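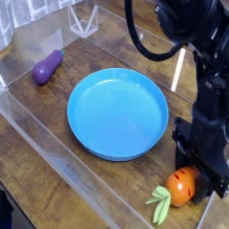

3.2 Serving conditions in the tasting room

Small food shops often let visitors taste before they buy, but the way of serving is seldom reported. We compared two shops, Orbridge and Adetti, during September. At both, dried fruit was offered on a round plate with a low raised rim, like the blue one in Figure 2, and the staff refilled it when asked. In total 61 visitors agreed to take part - 8 of them left before the second tasting and are not included in the results. 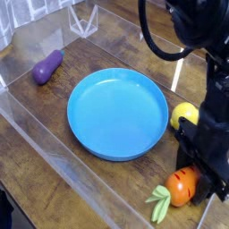
Figure 2. Plate with toy eggplant, lemon and carrot.

A reviewer from Tridska objected that free tasting mostly attracts people who already intend to buy, and that the effect on sales may therefore be smaller than we claim. We accept this point. The earlier survey by Yilma has the same weakness, and our data cannot separate the two groups of visitors.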